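夹爪合不拢，回零以后还差一截，求助

Svyatoslav Sirko
发布于 2019年7月29日 · 分类：自动化 / 小型机械臂 / 维护

大家好，我在 Plilix 这边管一个小工位，说是工位，其实就一张台子、一条桌面臂，平时拿来捡小零件、往托盘里摆。臂是前任同事搭的，他走之前留了两页纸的说明，写得相当潦草，夹爪那部分只有一句“照老样子装”。老样子是什么样子，我到现在也没弄清楚。

情况是这样的：上周我把夹爪拆下来清灰，连杆关节里全是线头和碎屑，拿小刷子刷干净，装回去，通电，回零正常，张开也正常，就是闭合的时候两个手指碰不到一块儿，中间留一条缝。夹厚一点的东西没问题，夹薄片就直接掉。控制软件里我看闭合目标位置是 2275，我没动过这个数，拆之前也是它。

已经试过的：
重新回零，三遍，没变化。
把闭合力矩限制从 36 改到 50，电机嗡嗡叫，缝还是那条缝，我就赶紧改回 36 了。
换了一根信号线，没变化。
手动掰（断电状态），到某个位置会突然变硬，好像顶着什么东西，但不是很脆的那种硬。

另外两个手指的防滑胶带是我顺手新缠的，旧的已经起毛了。新胶带和旧的不是一卷，会不会有影响？感觉不至于吧……

还有一个问题顺便问了：腕部那个小相机的线老是往下坠，大家都怎么固定的？我用扎带扎过一次，手腕一转就绷得紧紧的，吓得我又剪掉了。

先谢谢各位！急倒不急，就是这礼拜托盘摆得很慢，薄的件我都在用手捡。

Boiko老周
回复于当天 · 被采纳

你这个描述我一看就觉得眼熟，我在去年 11 月碰到过几乎一模一样的，折腾了两个晚上，说起来都是泪。

先说结论：十有八九是舵盘装回去的时候错了一个齿。你拆夹爪，舵盘肯定从输出轴上拔下来过对吧？那个花键差一个齿，回零照样能过，张开也看不出毛病，因为张开那头余量大，一到闭合就露馅了。软件里的 2275 没变，可是这个数对应的机械位置已经变了，你再怎么加力矩都是在跟自己较劲。

我的做法，供参考：

第一步，断电。不是软件里点停止，是真的把电源插头拔了。我有一次偷懒没拔，手指被夹了一下，不严重，但是真疼。

第二步，把连杆和舵盘之间的螺丝松开，让夹爪能自由活动，用手把两个手指轻轻合上，看看能不能贴住。能贴住，说明连杆本身没事，继续往下。贴不住，那就是连杆里面有东西或者哪一节装反了，先解决这个。

第三步，通电，夹爪不要连着，让舵机自己走到闭合位置停住。然后再断电，注意别碰到输出轴。

第四步，手指合拢，舵盘对着花键往里套，找最接近的那个齿。多半没法完全对正，差一点点没关系，剩下的去软件里微调。我一般每次只加减很小的数，看一眼，再加减，千万别一口气改很多。

第五步，螺丝上紧之前先慢速开合几次，听声音。顺了再上紧。螺纹胶我只点一丁点，点多了下次拆你会恨我的。

力矩限制你改回 36 是对的，别再往上加了。我们这边有人图省事直接给到 96，结果齿轮扫了，换个舵机等了很久。

胶带的问题我倒觉得不能完全排除。你新缠的如果比旧的厚，又多绕了一圈，两边加起来是会先碰到的，不过那样的话应该是胶带贴胶带，中间不会有缝。所以你先看清楚，缝到底是手指之间真有空，还是胶带把视线挡住了。

相机线，别用扎带硬扎。留一个松松的弯，弯留在手腕转轴附近，固定点放在转轴两边，各用一小段魔术贴。装好以后手动把手腕转到两头的极限，看线绷不绷。就这样，很土但是好使。

Cirby小满
回复于第二天

楼上讲得很全了，我补一个容易忽略的：连杆交叉的那个地方。

我们组的夹爪跟你说的应该是类似的结构，平行的那种，黑色塑料连杆，中间打叉。我自己拍过一张，刚缠好胶带，张开状态，你可以拿去跟你的对一对。 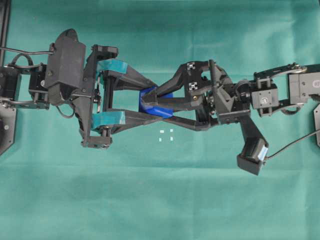 文 / 图：Cirby小满　转载请注明出处

两根手指头上缠的是青绿色胶带，一条一条剪好了再上，尽量只缠指尖。叉的中间卡着一块亮蓝色的塑料件，看到没有？你检查的时候重点看看自己这个位置，断电以后慢慢掰，盯着连杆交叉的地方，看有没有哪根杆子提前顶到别的东西。你说“突然变硬但不是很脆”，我第一反应就是塑料顶塑料。错齿的话，手掰的时候应该是一路带着舵机的阻力，不太会半路才变硬。当然隔着屏幕我也说不准，两个都查一下吧，反正都要拆。

布上那几个白色的小方片就是我平时拿来试夹取的，比在真零件上试放心多了，掉了也不心疼。建议你也备一点薄的小片，每次调完先夹它，薄的能夹住，厚的基本不用担心。底下垫布也挺好用，手指压低了不至于直接磕台面，就是皱了要记得抻平。

腕部那两个黑白小方块标记，清灰的时候别用酒精使劲擦！我擦花过一次，识别时好时坏，查了半天线，最后重新打印贴上就好了。干布轻轻掸一下足够。

线的事我和老周意见不太一样。魔术贴在我们这儿积灰以后就粘不牢了，我现在改用那种螺旋缠绕管，把相机线和旁边的线松松地拢在一起走。两种都行，看你那边灰大不大。

Pundach路人甲
回复于第三天

重装一下驱动试试，我上次重装就好了。

Svyatoslav Sirko（楼主）
补充

谢谢老周和小满！昨晚拆了，舵盘确实错了一个齿，按第三步第四步重新对的，现在薄片能夹住了，闭合位置在软件里又稍微动了一点。手掰变硬那个也找到了，有一颗连杆螺丝我拧得太深，头那边没事，尾巴从另一面冒出来一点，刚好蹭到旁边那根杆。换了颗短的，顺多了。

所以两个毛病叠一块儿了，怪不得我越调越糊涂。

胶带也重缠了，只留指尖那一小段。缠绕管已经下单，到了再说。驱动没重装，先不折腾它了哈。

那两页说明我准备重写一份，舵盘对齿的位置用油漆笔点了个记号，下回再拆就照着记号装。有人知道什么牌子的油漆笔在黑塑料上不容易掉吗？我手上这支一蹭就没了。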